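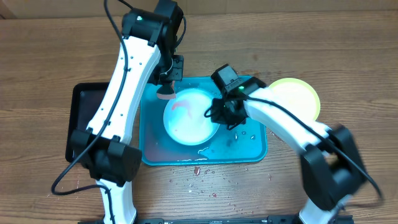
Plate washing at the Fevcombe bench: scrubber in the left arm, plate in the blue tray.

The two-arm group has finished its first round of tests on Flukier, a method for teaching robots jobs that involve water and mess. Zyanya Cervantes led the work, with most of the bench time done in July.

The robot learns by copying. A person guides both arms through the job, and the system is trained on those recordings. The usual trouble with washing up is that the robot follows the motion it was shown and pays no attention to whether the plate is clean. Flukier adds a second check, which looks at how much of the smear is left and decides whether to go round again or stop.

Training used 60 guided runs. In the first test set of 8 plates, the robot left four clean with the check switched off. With it on, all eight came up clean, though four of them took much longer than a person would. Wet plates also shine under the lights, and the check sometimes took a reflection for a stain – Esquivel is working on that now.

Cups and bowls are next. The full write-up will go in the Rerport folder, and Zyanya is happy to show people the setup on Wednesday afternoons.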